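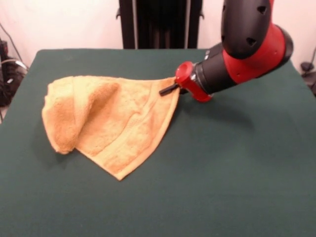
Why do we spend a whole session on one towel, a student asked at the close of last year's course, when the laundry sends them up by the cartload?

The question is a fair one and is answered in part by the assessment for this unit. Each student is graded on a single towel, opened out, straightened and folded to the house standard. The faults that appear in a full linen closet are almost always present in the first towel of the stack, and they are easier to correct there.

PRILWOOD SCHOOL OF HOUSEKEEPING AND LINEN SERVICE
Unit 5: Handling and Folding Terry Towels
Handout for the session of Monday, September 8, 2025

1. Scope of the unit

This handout covers hand towels and small bath towels in looped cotton. Bath sheets, robes and table linen are treated in later units. Students should have read the Viklund notes on fiber and weave before attending.

2. Terms used

Terry: a cloth with uncut loops on one or both faces. The loops hold water and give the towel its thickness. They also catch on rough surfaces.

Dobby border: a woven band, usually near each short end of a towel. It may shrink at a different rate from the looped part, and a towel with a tight border will not lie square however carefully it is folded.

Hem: the stitched edge. In this course "short hem" means the hem beside the border and "long edge" means the side of the towel, whether hemmed or selvage.

Face: the side that shows when the towel is on the shelf. Where a towel has loops on both sides, the face is the side on which the border is cleaner.

3. The work surface

The surface should be flat and larger than the opened towel. A cloth cover with a slight grip is preferred to a bare polished top, as it keeps the far corners in place while the near ones are moved. A plain dark cover also helps the eye: a pale edge shows clearly against it, and lint is easily seen and brushed away between pieces.

4. Opening a bunched towel

A towel taken from a pile is seldom flat. Find one corner and lift it a little way off the surface. Follow the short hem from that corner to the next. If the hem disappears under a fold, lay the corner down, turn the fold back, and begin again from the same corner. Do not shake the towel over the work surface.

When two neighboring corners are free, draw them apart until the short hem is straight. The rest of the towel can then be pulled out from under itself toward the opposite end. Students often begin in the middle
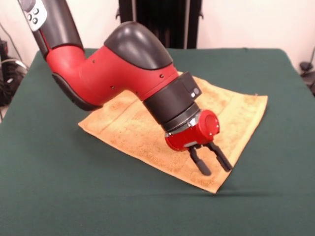 and press outward with the palm. This flattens the loops and leaves the edges where they were. Work from corners and hems, and leave the middle until last.

5. The standard fold

The fold taught at Prilwood is the one used in the Jurau hotels, where most students complete their placement.

Lay the towel face down with a long edge toward you.
Bring the left short hem to the right short hem. Match the corners before smoothing.
Smooth once, from the fold toward the hems.
Bring the folded edge over to the hems, again matching corners.
Turn the towel so that the closed edge faces the front of the shelf.

A finished stack contains eight towels. Taller stacks lean, and the lowest pieces take a crease that is visible when they are hung.

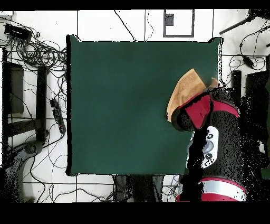 Could the towel be folded in the air, as many of us do at home? The question is raised by nearly every group. It can, and the result is often acceptable for home use. In service work the surface method is required. A towel folded in the air hangs by its own weight and the corners drift, so that a stack made this way has uneven sides. The July intake tried both methods, and the difference was plain by the third or fourth piece.

6. Common faults

Creeping hem. The upper hem sits short of the lower one. Corners were not matched before smoothing.

Hidden roll. One side of the towel has turned under and forms a thick ridge inside the fold. Open the piece fully and start over - pressing on the ridge will not remove it.

Twisted border. The band runs at a slant across the towel. Hold both ends of the border and pull gently along its length. If it will not straighten, set the piece aside for the mending shelf.
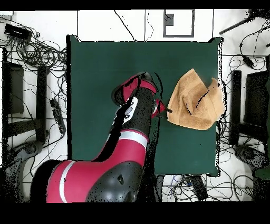
Figure 4. Tan towel, crumpled, with one corner raised.

7. Practice before the assessment

The linen room is open for practice on weekday afternoons. Towels are supplied by the Ikach laundry and must be returned to the cart marked for rewash, including those that were only handled. Students should record each practice piece on the unit sheet, noting the fault if there was one. Sheets are collected at the door on the day of the assessment.

Reading for Unit 6: Viklund notes, section on sheets and pillowcases.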